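Vatus Toy Library, sorting group
Minutes, 7 December 2019

I took the notes again, so please forgive the spelling and the fact that they wander. We met in the back room at Prukberg and got going once the coffee was poured.

Minutes of the September meeting: read out and agreed, with one fix. The puzzle shelf went to the Stamosa branch, and I had written Yap. Sorry, Yap!

Money. We have 200 dollars left for the winter and all of it is meant for storage. We looked at the lidded tubs in the catalog and everybody liked them until we got to the price. Agreed to stay with open bins for now and put the savings into labels that don't peel off (the last batch was hopeless, I found one stuck to my sock).

Foam blocks. This took up most of the evening, and I'm not sorry, I love the foam blocks. Stamosa is passing on a box of 1000 mixed pieces, and we have to decide how they get sorted before they come anywhere near our shelves. One idea was by shape, with cubes in one place and arches in another. The other was by color, so a family borrows the blues or the reds and brings the same lot back. We went back and forth on it for ages.
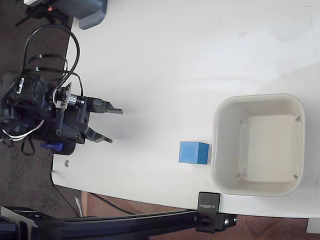

Color won, on a show of hands, and I was on the winning side for once. Families remember a color much better than a list of shapes, and the little ones can help with putting things away. We also settled on the square off-white bins with the rounded corners and the thick rim — they go with any color of block, and a blue cube next to one stands out nicely. Somebody asked if the little ribs inside the corners would collect crumbs. Probably, yes. I'm to add "wipe the corners" to the return sheet.

Still open: what to do with two-colored pieces. I said give them their own bin. Others said that bin would turn into the junk bin by spring, and I couldn't really argue. Held over.

Opening hours. Yap would like us to stay open until 9 in the evening once a month for parents who work late. Agreed as a trial, and we'll see who turns up.

To do before next time:
Order labels (me)
Ask Stamosa when the blocks are coming
New return sheet, with the corners on it (me again)
Find the missing lid of the marble run

Closed a little late. Whoever left a green scarf on the radiator, it's in the top drawer of the desk.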